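Offline limits and the second tap: what changes in the Stellero reader firmware

Merchants on the Prulora payment plan will receive a reader update in May. The update covers the Stellero countertop reader and the smaller Stellero clip-on model. It does not cover the older swipe-only units, which stay on their present firmware until they are retired.

The main change concerns how a reader behaves when it loses its connection to the acquirer. At present, a contactless payment made while the reader is offline is stored on the device and sent when the connection returns. The reader checks the amount against a single floor limit and nothing else. A merchant who sets that limit high can take a whole afternoon of payments during an outage and learn the next morning that a number of them were declined.

The new firmware uses two limits. The first is a limit per payment, set by the merchant as before. The second is a running total for all stored payments on that reader, with a default of 2000 dollars. Once the total is reached, the reader stops accepting contactless payments and shows a message asking for another method. The total resets only after the stored payments have been sent and answered. Turning the reader off and on again has no effect on it.

Jawad Rizvi, who maintains the reader software at Prulora, tested the two limits with 14 merchants over the winter. "Most of them never came close to the total," he says. "The ones who did were at outdoor markets, where the phone signal drops out when the crowd arrives. They wanted a number they could plan for." Merchants in that position can ask for a higher total through the account page. Requests are reviewed by hand and the answer comes by email.

A second change affects phones and watches. When a customer pays with a phone, the card number is replaced by a token tied to that device. A refund has to go back to the same token. Until now, if the customer returned with the plastic card in place of the phone, the reader reported "card not matched" and the clerk had to enter the refund by hand. After the update, the reader asks the acquirer whether the token and the card belong to the same account. If the acquirer confirms it, the refund goes through with one tap. If the acquirer does not support the lookup, the old message appears. Satti, the acquirer used by most merchants on the plan, supports it. Prolmont does not yet, and has given no date.

The third change is small but has caused more support calls than the other two combined. Some customers hold the phone against the screen of the reader, where the countertop model has no antenna. The antenna sits behind the printed mark under the keypad. A phone held too high will wake the reader without completing the exchange, and the reader then waits five seconds before it accepts a second tap. Customers tend to tap again during the wait, which restarts it. The new firmware drops the wait when the first exchange did not reach the point of sending card data. Where card data was sent, the wait stays in place to prevent a double charge.
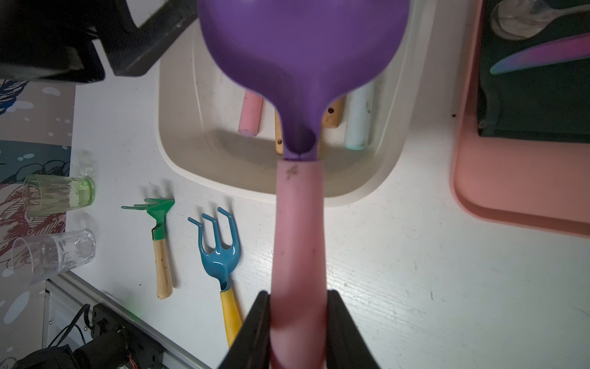

The wait can still be seen in the log as code 52. Merchants who find this code many times a day should look at where the reader stands. A metal counter under the unit shortens the working range, and so does a second reader placed close beside it. Moving the unit onto a rubber mat is often enough. Thick phone cases with a metal plate for car mounts have the same effect, and there the only remedy is to take the phone out of the case.

Installation takes place overnight, between 2 and 4 a.m. local time, provided the reader is on its charger and connected to Wi-Fi. The clip-on model will not install the update over a phone connection. A reader that misses the window tries again the next night, up to five times, after which it shows a notice at startup and the update has to be started from the settings menu. Stored payments must be sent before the update begins. The reader checks this itself and will refuse to install while anything is waiting.

Merchants who connect the reader to their own register software should note one change in the data returned after a sale. The field that gave the entry method as "contactless" now gives either "contactless card" or "contactless device". Software that compares the whole word will need a correction – software that only reads the first eleven letters will carry on as before. The old form can be kept by setting the compatibility switch in the developer panel, but the switch will be removed in the release after this one.

Receipts are unaffected, apart from refunds made through the new lookup. Those print the last four digits of the plastic card and, on the line below, the last four digits of the device token. Some accounting packages read only the first of the two lines.

Zarmeena Magsi on the support desk is collecting reports from merchants with mixed fleets, where updated and older readers share one account. Please include the reader serial number, the firmware version from the startup screen and the time of the payment. Card numbers should not be sent by email in any form.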